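Stolholm Help Board > Robot Arms > Faults and Stops

Arm quits with a protective stop while lowering a block, but only in the far row

Posted by kraftpaperfan
Tags: protective stop, cables, gripper, two arms

Hi all! I've been having a fantastic time with a block stacking job and I've finally hit a fault I can't talk my way out of. The task is small: pick up the orange block, carry it over the purple one, lower it, let go, back off. The table is covered in kraft paper with blue painter's tape marking out cells, so I can say "far row, middle" and the Vokatau script (that's our homemade sequencer, nothing you can buy) knows where to go.

In the near rows it runs like a dream. In the far row, close to the tape line, the arm comes down toward the purple block and then goes into a protective stop. The pendant says the joint torque doesn't match what it expected. I clear it, jog up, run it again, and it might do the whole thing perfectly. Or it might stop in the same spot. I went back through the log and it had 1,670 clean lowers before the first stop, so it isn't as if the program never worked.

The stop itself is polite. The gripper keeps hold of the block and nothing gets crunched. But I'd like to understand it before I turn the speed back up.

My setup has the elbow low and the forearm coming back up to the wrist, with the gripper pointing straight down. The small blue block farther up and the green piece at the near end are for later steps and don't get touched in this one.
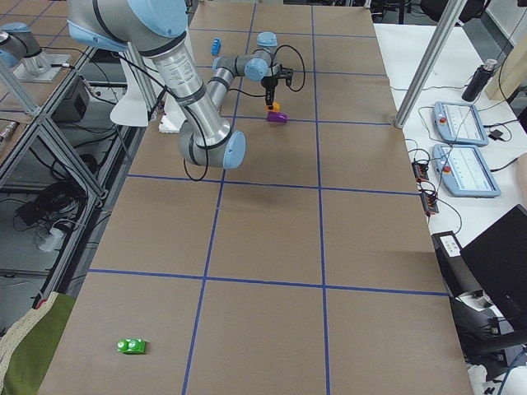 What I've tried so far

Checked the payload setting. It was right for the gripper and a block.

Lowered the speed by half. Fewer stops, still some.

Swapped which block goes on the bottom. No change at all, which I found weirdly exciting because it made me stop blaming the purple one.

Re-taught the lowering point 6 mm higher. Same stop, 6 mm higher? I'm not sure about that, the reading on the pendant jumps a bit.

Pressed down on the paper all over that cell in case there was a bubble. It felt flat to me.

I've added a second view because it gives a better look at the cables by the elbow and the wrist, and you can see how near the orange block gets to the purple one. Both pendants are on the white table to the right. One is for this arm and the other is for the arm on the neighboring plate, which isn't part of this job.
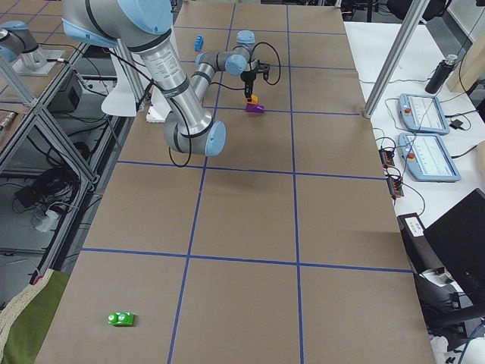

Answers

Posted by torque_and_toast

Raise the torque limit a little. I had this in December and bumping the limit fixed it. Some arms are just touchy when they're folded up like that.

Comment from kraftpaperfan: Thanks for the quick reply! I'd rather leave the limit alone until I know what it's reacting to, but good to hear I'm not the only one.

Comment from slowjogger: Please don't do this first. If something is really pulling on the arm, a higher limit means it pulls harder before anything stops.

Posted by slowjogger

Oh, I love this kind of fault. It's annoying, but it's a very findable one!

My money is on the cable. Look at the loops hanging at the elbow and the wrist. When the elbow is low and the wrist folds back over it, a loose loop has a lot of chances to catch on a joint cap or get pinched between two links. The controller doesn't know about the cable. All it sees is a joint that needs more effort than the payload explains, and it stops. A loop also never hangs quite the same way twice, so it would fit with the stop coming and going.

What I'd do, in order:

1. Stop the program and clear the table end of people. Put one person on the pendant that belongs to this arm, with a hand by the red button. You have two pendants lying close together that look very alike, so please test which button stops which arm before anything else. Do it at crawl speed with no block in the gripper. Then put a big label on each one. I have grabbed the wrong pendant in a hurry and it was a horrible couple of seconds.

2. Jog to a point well above the far row and watch only the cable. Come down in small steps. If the loop goes tight, rubs, or hooks over a cap, there's your fault.

3. If it looks free, do the same thing from the last point of the pick. The trouble may start during the carry, with the wrist turning, and only show up as a stop once the arm is on its way down.

4. Stop the arm before you touch the cable. Then re-route it with a soft strap on the upper link and another on the forearm. Leave enough slack for every joint to go through its full working range. Too tight is a worse problem than too loose, as it can yank a connector out of the gripper.

5. Run the lowering move empty, far row only, at low speed. Then with the block. Then bring the speed up a bit at a time.

On the 6 mm thing: if the stop really did move up with the taught point, that doesn't look like contact with the block or the table. Contact would stay at the same height. Worth repeating and writing down the actual joint angles this time – the tool height alone won't tell you much.

Comment from kraftpaperfan: The labels are on! And I did have the two pendants mixed up in my head, so thank you for that. Trying the cable tonight.

Comment from kraftpaperfan: Found it, I think! Coming down in small steps, the elbow loop slides up against the cap and hangs there, then lets go with a little flick. Two straps on, and I've done 459 lowers in the far row without a stop. I'm so happy with this. I'll leave it at low speed for now.

Comment from slowjogger: Beautiful. Have a look at the jacket where it was rubbing. If it's shiny or flattened, swap the cable before you go faster.

Posted by flistano_shop

Cable sounds right and I see it's been sorted, so just a small addition. We have a similar arrangement at the Flistano workshop and ours was partly the path. The script went straight from the pick to the point above the target, and the wrist took the long way around to get there. We added a waypoint in the middle, a bit nearer the center of the table, and the wrist now turns the short way. Much less cable movement.

Also check the gap beside the bottom block. If the bottom one has been nudged, the fingers can come down on its edge and you'll get a stop that looks just like this one. We tape a little corner mark on the paper for each block so it goes back in the same place.

Comment from kraftpaperfan: Corner marks, yes! I have so much blue tape left. Does your waypoint go in as a joint move or a straight line?

Comment from flistano_shop: Joint move. Straight line gave us the long wrist turn again.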